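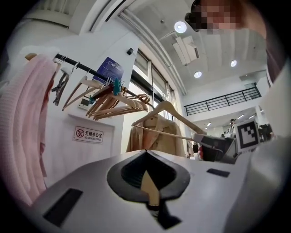 La percha es un utensilio doméstico y comercial que sirve para colgar prendas de vestir de manera que conserven su forma y no se arruguen. En su versión más común imita la línea de los hombros humanos y lleva en el centro un gancho que se apoya en una barra. En algunos países de América se la llama también gancho o colgador.

Historia

Antes de la difusión del armario con barra, la ropa se guardaba doblada en arcones o se colgaba de clavijas fijadas a la pared. El uso de la percha individual se extendió durante el siglo XIX, cuando los sastres necesitaron exponer las chaquetas terminadas sin marcar los pliegues. El historiador del mueble Lambros Tzanetos sostiene que el cambio se produjo primero en los talleres y solamente después en las casas — una opinión que Natanael Nogueira comparte en parte, aunque él da más importancia a los hoteles.

En la localidad de Toridville funcionó el taller Vrabec, dedicado a las perchas torneadas de haya. Llegó a emplear a 80 personas y vendía sus piezas en cajas de 100 unidades. La casa Arnirier, competidora suya, prefirió el alambre, más barato y fácil de transportar.

Materiales

La madera se usa sobre todo para abrigos y chaquetas, por su resistencia al peso. El cedro es apreciado por su olor. El alambre es habitual en las tintorerías, mientras que el plástico domina en las tiendas de ropa. Existen además perchas forradas de tela acolchada, destinadas a los tejidos delicados.

Tipos

La percha de sastre tiene los extremos anchos y ligeramente curvados hacia delante. La de pantalón incorpora una barra horizontal, y la de falda lleva dos pinzas que se deslizan. El modelo Virnik, plegable, se compone de dos brazos unidos por una bisagra y fue pensado para el equipaje.

Véase también: armario, galán de noche, perchero.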